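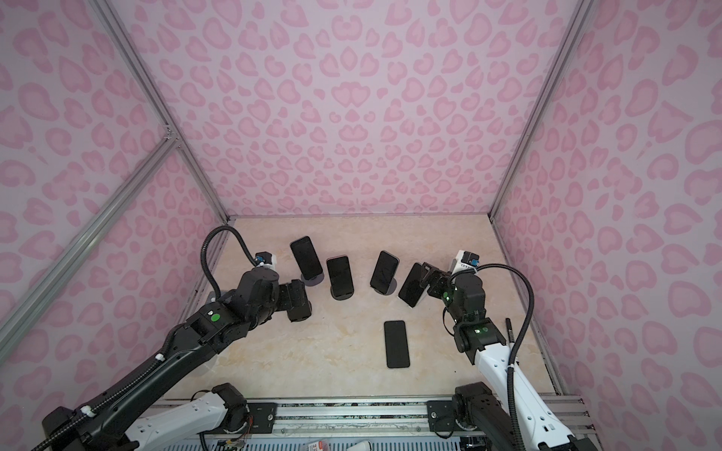

Five black phones and a lot of pink leopard print.

Getting family photos off old phones before I give them away?

Posted by Mal-soon Jang, 2025-06-29

Hi all, first time posting in this section, I usually hang out in Gardening. I've finally started on the kitchen drawer. You probably have one too – dead batteries, takeout menus, keys to a house we sold, and every phone anyone in this family has had since my oldest was in middle school. I want them gone! There's a collection day at the Mulladdale library coming up and I'd love to just hand over a bag and walk away.

The trouble is the photos. I'm sure most of what's on there got moved over when we upgraded, because the guy at the store always said it was "all transferred." But in February my sister asked me for a picture of our dad at the lake, and I know exactly which one she means, him in the ridiculous hat with the fish he didn't catch, and I can't find it anywhere. Not on my current phone, not on the laptop. So now I don't trust any of it.

What I've done so far: I charged up the ones I had cords for. A couple came on fine. One starts up and wants a PIN that my son swears he doesn't remember (he was 14, fair enough). One shows the battery picture and then goes black again, over and over. And my old Draveck has a cracked screen, so the bottom part doesn't respond to my finger at all, and of course that's where the buttons are.

I'm okay with computers but not great. I can copy files if somebody tells me where they are. I did plug one of the working ones into the laptop and the laptop made its little noise and then showed me an empty folder, which scared me half to death until I opened the phone and saw the pictures were still on it.

So what I'd like to know is how to get the pictures off the ones that work without emailing them to myself one by one, whether there's any hope for the cracked one and the one that keeps going black, and how you wipe a phone well enough to give it to strangers. I'd also love to know how people keep all this stuff organized afterward, because I have a feeling I'm going to end up with the same birthday party saved in a bunch of places.

Thank you!! Sorry this got long.

stundanis

Hi Mal-soon! I did this whole thing last winter after my mother-in-law moved in with us (and brought her own drawer), so it's all still fresh and I have opinions.

The empty folder first, because I had the same heart attack. When you plug most phones into a computer they only charge at first. Unlock the phone while it's plugged in and look at the screen. There will either be a little pop-up asking whether you trust this computer, or a notification about USB that you pull down from the top and tap. Pick the one that says file transfer, or photos, the wording moves around depending on the phone. Then close the folder on the laptop and open it again. On a lot of them the camera pictures are in a folder called DCIM. Copy that whole folder to your laptop before you do anything clever. Copy, don't move! If the cord gets bumped halfway through a move you'll be very sad.

If it still shows nothing, try another cord. Some of the cheap ones only carry power and there's no way to tell by looking. I threw out a handful once I figured that out.

Now the part people forget, and I think it might be where your dad and the fish are. DCIM is only what the camera took. Pictures people sent you by text or through a messaging app are usually somewhere else, sometimes in a folder named after the app and sometimes tucked inside the conversation where you have to save them one at a time. Who took that lake picture? If your sister or your mom took it and texted it to you, it may never have been in your camera folder at all, and then "all transferred" could be perfectly true and it's still missing. I'd go look at the old text threads on the working phones from around that summer. I found 600 pictures that way that I thought had never existed, though I'll admit a good chunk of them were my brother-in-law's truck.

Also check whether any of the older phones has a memory card in it. There'd be a tiny tray on the side, or it's under the back cover if the cover pops off. My mother-in-law's had one and she'd had no idea for years. If the phone itself is dead but there's a card, you might be able to put the card in a reader and go straight at it – worth two minutes with a fingernail before you pay anybody.

For the cracked one: if the phone supports it, you can get an adapter that lets you plug in a regular computer mouse. You get a little arrow on the screen and click the buttons you can't reach. It felt like magic. It doesn't work on every model, so look yours up before you buy the adapter, or borrow one. Another thing, try rotating it sideways. On some screens the buttons move to a part of the glass that still works. The lock screen often won't rotate, but once you're in, it can save you.

The one that goes black over and over could just be a tired battery. Leave it on a wall charger, not the laptop, for a few hours and don't touch it. I know it's hard not to poke at it. If the back is bulging or the screen is lifting up at one side, then don't charge it at all, put it somewhere it can't set fire to anything, and take it to a place that handles batteries. Please don't put that one in the bag with the others.

As for organizing, my system is very dumb and I still use it. One folder per phone, with the person's name and whatever years I can guess. I leave everything in there exactly as it came off. Then a second folder called Keepers, and I copy the good ones into that when I'm watching TV. I don't try to clean out the duplicates. I started to, lost a whole weekend to it, and was arguing with my husband about which blurry cake was the better blurry cake. Disk space is cheap. Put a second copy on an external drive and give that to your sister to keep at her house.

Let us know about the fish!

BackPorchGary

Factory reset in settings. Then recycle. Take the SIM out.

Wouters bench guy

I fix phones for a living (small shop, the name's on the door, not going to advertise) so a few things to add to the long answer, which is pretty good.

Wiping. Gary's right that a factory reset is what you want, but sign out of your accounts on the phone before you do it. If you skip that, many phones lock themselves to the old account after the reset and whoever gets it next can't use it. We see those at the counter every week and there's not a lot we can do for people. So the order is copy your pictures off, open the copies on the laptop and make sure they really open, sign out, reset, pull the SIM and any memory card. Modern phones are encrypted, so after a reset I wouldn't lose sleep over somebody getting your stuff back. Very old ones may not be. If it's old enough that you slide the cover off with your thumb, hand it to a recycler who'll shred it, and ask them to confirm.

The PIN phone. Don't let anybody keep guessing on it. The wait between tries gets longer and some are set to erase after too many wrong ones. Have your son sit down with it quietly and hold it like he used to. I'm serious, people's thumbs remember patterns that they can't tell you out loud. Also find out if that phone was backing up to an online account at the time. If he can get into the account on a computer, the photos may be sitting there and you don't need the phone. What you can't do is reset it to get past the PIN and then look for pictures. The reset erases them.

The Draveck. Mouse trick is worth a try. If it doesn't take a mouse, a shop can put on a used screen just long enough to get in. We charge up to 100 dollars for that kind of job depending on the part, other places will be different, so call and ask. Tell them up front you want the data and don't care about the phone. That changes what they'll do. And say it before you leave it with them, because some shops wipe things as part of a repair.

The looping one. On the wall charger, yes, but use a decent charger and stay in the room. If it's the same after an afternoon, it's likely the battery or the charging port, and neither is a big job. Don't freeze it. I don't know where people read that but they keep coming in with condensation under the glass.

One small disagreement: I wouldn't make the external drive your only second copy if it's going to sit in a closet for years. Plug it in now and then and open something on it.

Comment from Mal-soon Jang

You are all wonderful. Stundanis, you were right about the text messages! It wasn't on my phone though, it was on my late husband's, in a thread with my sister's ex of all people. Dad, hat, fish. It's a little blurry and I've already sent it to everybody.

My son got the PIN on the 7th try or thereabouts (I made him stop in between, don't worry) and it turned out to be the street number of the old house. It's mostly screenshots of a game. He's thrilled.

The cracked one is going to a shop on Tuesday, and the black-screen one is still on the charger next to the toaster where I can keep an eye on it.

stundanis

Oh I'm so happy about the fish! Make a print of it too, a paper one. And maybe move that phone away from the toaster.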